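RELATÓRIO DE PROGRESSO – APOIO À PREPARAÇÃO CIVIL PARA EXERCÍCIOS DE DEFESA

Entidade executora: Associação Surside
Destinatário: Fundo Endale para a Segurança Territorial
Data: 5 de outubro de 2023

1. Enquadramento

O presente relatório dá conta da execução do segundo período do projeto Dedudora, destinado a preparar os serviços municipais para a realização de exercícios militares em zonas habitadas. O projeto abrange quatro municípios e tem por objeto a informação prévia aos residentes, a gestão dos condicionamentos de trânsito e o tratamento das reclamações por ruído de aeronaves e movimentação de viaturas.

2. Atividades realizadas

Foram concluídas oito sessões de formação dirigidas a técnicos de proteção civil, polícia municipal e atendimento ao público. A coordenação pedagógica coube a Bethel Weldu. Os conteúdos incidiram sobre o aviso à população, os canais de ligação com o comando do exercício e os procedimentos aplicáveis quando um helicóptero sobrevoa equipamentos escolares ou hospitalares.

Procedeu-se ainda à distribuição de avisos em papel nas freguesias abrangidas pelo exercício Tonis. Foram registados 564 contactos de residentes, na sua maioria pedidos de esclarecimento sobre horários e cortes de via. As reclamações por ruído noturno foram encaminhadas para a unidade militar competente, estando parte das respostas ainda em falta.
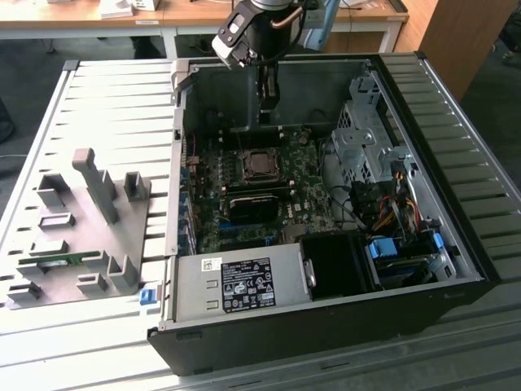
O registo dos contactos continua a ser feito em aplicações distintas em cada município, o que atrasa a consolidação dos dados. A uniformização depende da renovação dos postos de atendimento, que não estava prevista na candidatura inicial. Um computador de secretária em formato torre, como o que aqui se vê deitado, sem o painel lateral e com a placa-mãe verde à vista, é suficiente para a aplicação comum, pelo que não se propõe a aquisição de equipamento de gama superior. O pedido de reafetação de verbas segue em anexo próprio.

3. Execução financeira

A despesa executada corresponde a cerca de 60 por cento da dotação aprovada. O desvio face ao calendário resulta do adiamento da última fase do exercício, decidido pelo comando militar, e não implica reforço do financiamento.

4. Próximo período

Prevê-se a revisão do modelo de aviso aos residentes, com inclusão de versão em leitura fácil, e a assinatura do protocolo de ligação com a unidade militar. A minuta encontra-se em apreciação jurídica. Solicita-se ao Fundo que se pronuncie sobre a reafetação de verbas até ao final de outubro.

O responsável pelo projeto,
Kedir Yilma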